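Home Board index Household & Repairs Kitchens Search Log in

Wooden dish rack going black at the bottom, oil it or bin it?

Kastriot Stoyanova
Posted March 2021

We moved into a flat with no dishwasher and a kitchen the size of a generous wardrobe, so the washing-up now lives on a wooden rack, the sort with pegs sticking up out of a base. I was very pleased with it for a few weeks. Then I picked it up to wipe underneath and found the bottom had gone black in patches, with a smell like a school changing room.

I have scrubbed it with washing-up liquid, which took off some of the black and none of the smell. My mother says vinegar. My neighbour says bleach. A man in the hardware shop said "Berano oil", sold me a bottle, and then went on his lunch. 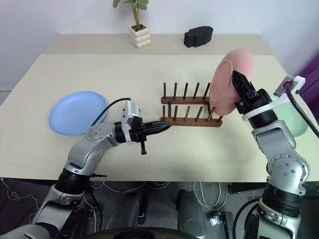
So before I open the bottle: do I oil it as it is, or does the black have to come off first? And is there any way of using one of these that doesn't end like this, or is everybody with a wooden rack quietly growing something under it? The wood itself feels sound, nothing soft, and two of the pegs wobble a bit but they have always wobbled. I paid more for it than I'd like my mother to know, so "buy a plastic one" will be taken as a last resort.

Water is very hard where we live, if that matters. The rack is a Heda, the small one.

Zulkifli Liem
8 replies on this board

Do not oil it yet. Oil over mould gives you oiled mould, with a nice sheen.

Wash it, let it dry properly, and by properly I mean a couple of days stood on its side somewhere with air moving past it, not overnight on the worktop where it has been sulking up to now. A windowsill will do if you don't mind the neighbours forming a view. Then sand the bottom with something medium, 120 or so, going with the grain. Most of the black will be in the top layer and come away as a grey dust you should not breathe. Do it outside. If there's a stain left after that, it's only a stain and the plates won't know.

Vinegar is fine, your mother is right. Half and half with water, wiped on before the drying stage. Bleach will get the colour out, but it makes the wood furry and you'll be sanding anyway. Whatever you choose, pick one. Vinegar and bleach together give off chlorine gas, and the kitchen is small, as you say.

Then the oil. I don't know the Berano one, so read the bottle and check it's meant for things that touch food, as some furniture oils have driers in them that you don't want near a plate. Thin coat, leave it a quarter of an hour, wipe off everything that will wipe off. Again the next day. People put it on like gravy and then wonder why it's still sticky at Easter. Lay the oily rags out flat outdoors to dry before they go in the bin, they can heat up and catch fire if you leave them in a ball, and I have a scorched bucket to prove it.

As for why it happened: the base sits flat on the worktop, water runs down the pegs and gets underneath, and there it stays. Stick little feet on it. I used the clear rubber bumps sold for cupboard doors. It looks slightly ridiculous and mine hasn't gone black since. 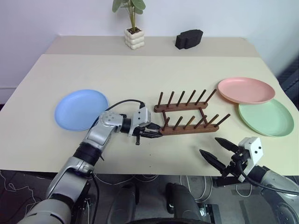

The other half of it is habit. Shake the plates before they go in. It sounds fussy, but a plate brings a surprising amount of water with it, and all of that goes into the wood. Put them away when they're dry as well. I lived for years in a house where the rack was treated as a cupboard, and things at the back of it were last seen dry under a previous government.

The wobbly pegs: pull them out if they'll come, dab of waterproof wood glue, push them back, wipe off what squeezes out. Do that before the oil, as glue won't take on an oily hole. Hard water only leaves white marks, ignore it.

babic_fan_2
First post

i had the Babić one and it did exactly this. put it in the oven on low to dry it out and it split. so dont do that

bought a metal one from Zadau, it rusted

Kastriot Stoyanova

Thank you both. The oven had been my next idea, so that's one rack saved. It is standing on its side on the windowsill reeking of vinegar, and the plates are drying on a tea towel like it's a camping holiday. The Berano bottle says "not suitable for surfaces in contact with food" in very small letters on the back, so I shall be going back to the hardware shop, after lunch.

Zulkifli Liem

Take the receipt. And ask him about the feet while you're there.

Back to Kitchens Previous topic Next topic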